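Imprimir | Enviar por correo electrónico

Cuaderno de taller — mesa de cocina, sala Bindau
05/03/2019

Empiezo por lo que quedó pendiente. El tablero blanco sigue sin tapas en los agujeros. Las que mandó Weidemann son demasiado anchas y no entran ni apretando. Las devuelvo y pido otra vez las del catálogo de Elden, que al menos traen la medida buena. Mientras tanto, no dejar tornillos ni migas cerca: todo lo pequeño acaba debajo y luego hay que mover la mesa para sacarlo.

Limpieza del tablero: agua templada y jabón neutro, paño que no suelte pelusa. Ayer probé el limpiador en spray y deja un velo que se nota con la luz de arriba. No volver a usarlo. El bote lo he dejado en el armario de productos, balda de abajo, con cinta roja.

Vajilla. Llegó la caja de Dornport con lo que faltaba del pedido de 840 coronas. Venía bien embalada, salvo dos cuencos desportillados que he apartado para reclamar. Los cuencos y platos que usamos en la mesa los he lavado antes de nada, porque traían polvo del cartón. El lote completo son 24 piezas y está en la estantería del fondo, por tamaños. Si alguien coge una, que la devuelva a su pila.

Lo verde menta (escurridor y recipiente redondo) se queda junto al horno tostador. Había pensado guardarlo bajo la mesa, pero se raya con facilidad y además se usa a cada rato. El escurridor ocupa mucho, lo sé. He mirado si cabía de canto contra la pared y se cae.

Ollas y cuencos oscuros: van al lado izquierdo. La olla, en la esquina de delante. Me sigue pareciendo mala idea tenerla tan al borde, ya lo apunté la otra vez, pero en el centro estorba y necesitamos el hueco libre para trabajar. De momento se queda ahí.

Fruta y comida. Reviso lo que hay en la mesa al terminar y lo que no vale va fuera. El kétchup no tiene sitio fijo y anda de un lado a otro. Propongo la balda de la puerta de la nevera y que salga solo cuando haga falta.
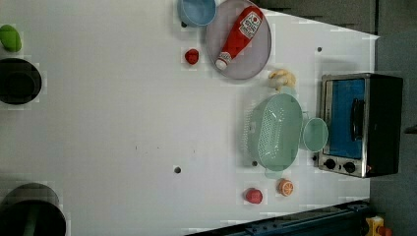
Mesa vista desde arriba. El kétchup, sobre el plato grande.

Orden para recoger, tal como lo hemos venido haciendo:
— primero la comida y la fruta
— después plato y cuencos, al fregadero
— el escurridor, al final, cuando ya está todo lavado
— pasar el paño de izquierda a derecha y repasar los bordes de los agujeros con un bastoncillo

En los agujeros se queda pegado el jabón seco. Con el paño no sale.

Falta por comprar: bastoncillos, jabón neutro, un salvamanteles para la olla. El rollo de papel se acaba esta semana, queda uno empezado. La lista está en la puerta, apuntad encima y no en papeles sueltos.

Para abril: cambiar la luz de encima de la mesa y decidir si pedimos un segundo escurridor más pequeño. He escrito a Elden para preguntar plazos, sin respuesta todavía.

Última actualización: 05/03/2019

Contacto | © Taller Bindau | Volver arriba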